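Replacing the shutoff valve under the bathroom sink. Posting as I go because I looked for a plain account of this last August and only found videos with music over them.

1/ The old valve under the cold side stopped closing all the way. You could crank it as far as it would go and the faucet would still run a thin stream. It has probably been like that for years. We never had a reason to shut it until the faucet cartridge needed changing.

2/ First thing: find the main shutoff for the whole place. Mine is in the hall closet behind the coats. I moved the coats and the vacuum and a box of Christmas lights and closed it. Then I opened the tub faucet, which is the lowest one I have, and let it drain.

3/ It took longer to drain than I thought. I gave it 10 minutes and went to clear out the cabinet.

4/ The cabinet. I own four half-used bottles of the same drain cleaner. Also a bag of hotel soaps and a hair dryer that doesn't work. The hair dryer went in the trash and the soaps went back in, so I can't claim I learned much.

5/ Tools I had on the bathroom floor by the end: two adjustable wrenches, a small bucket, two old towels, a flashlight, thread tape, a wire brush. I started with one wrench and had to go borrow the second. You want two. One holds the pipe still and the other turns the valve.

6/ If you only use one wrench, you are twisting the pipe inside the wall along with the valve. I can't see inside my wall and would like to keep it that way.

7/ Supply line came off easily. Maybe a cup of water came out into the bucket. The valve did not come off easily. It had a white crust where it met the pipe and I couldn't budge it.

8/ Sprayed it with penetrating oil and left it alone for 30 minutes. Ate a sandwich. Came back and it turned on the second try with a crack that I did not enjoy. The pipe was fine.

9/ Somebody is going to ask: yes, mine is threaded. If your valve has a compression nut or is soldered on, that's a different job and most of this won't help you. Look before you buy anything.

10/ I did not look before I bought anything. The first valve I got was a compression one. I took the old one back to the store with me in a sandwich bag and matched it at the counter. The store is Clallico, the one by the freight yard. Returns were easy and they didn't ask for the box.

11/ They had two brands that fit. The Lisura had a round handle you turn and turn. The Visska had a lever. It was 4 dollars more. I went with the lever because my hands aren't great and because you can tell whether it's open without touching it.

12/ Before going back under the sink I laid the new one out on the table and went over it in good light. Threads first. If there's a nick or a flat spot in them, you want to find out at the table and swap it before it has tape on it. Then work the lever back and forth a few times.

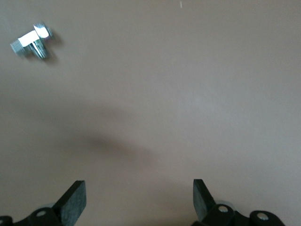
Chrome fitting with the white lever, before going under the sink.

13/ Cleaning the pipe threads took the most time of anything. The old tape was packed down in the grooves and came out in little gray crumbs. Wire brush, then a rag, then the brush again. I used an old toothbrush for the back side where the wire brush wouldn't fit.

14/ Tape goes on clockwise when you're looking at the end of the pipe. If you wrap it the other way, it bunches up and peels off as you thread the valve on. I know this from the kitchen, two years ago.

15/ I did four wraps, pulled snug. Started the valve by hand. It should go a few turns with just your fingers. If it fights you right away, back it off and start again, it's probably crossed.

16/ Then the two wrenches. I wrapped a rag around the valve so the jaws wouldn't scratch the chrome. It's inside a cabinet and no guest will ever look at it, but I would know.

17/ The annoying part is that it has to end up pointing the right way. The outlet needs to face up toward the faucet. Mine got tight when it was still a third of a turn short. I went a bit further and it made it. Don't back it up to line it up. If you back it up, take it off and redo the tape.

18/ New supply line too, by the way. The old one was stiff and the rubber washer in it was flat. Hand tight and then a quarter turn with the wrench.

19/ Closed the new valve, opened the main slowly, came back and sat on the floor with the flashlight and a dry paper towel. Wiped all around both joints and looked at the towel. Dry. Opened the lever. Wiped again. There was one drop at the supply line nut. Gave it another small nudge with the wrench and wiped again. Dry.

20/ Put a sheet of newspaper flat in the bottom of the cabinet and left it overnight. Newspaper shows a drip better than a towel does. No spots in the morning, so I put everything back in.

21/ A couple of people asked what a plumber would have been. I got one quote, from Nic Aodha, and it was 406 for both sides with parts. They were polite about it and could have come the next day. I'd have taken it if the pipe had been soldered.

22/ The hot side is the same age as the cold side was, so it's next. It still closes. I'm going to do it anyway while I remember how. Bought a second lever valve on the same trip.

23/ Since it came up in replies: work the handles on your shutoffs a couple of times a year, open and closed. The ones that never move are the ones that seize. I've put it on my calendar.

24/ Also for the person asking about thread tape and pipe dope together: I only used tape. I know people who use both. My package said tape was fine, so I stopped there.

25/ Update, 17th April. Hot side is done. It came loose without the oil this time and took less than half as long. I gave the second wrench back.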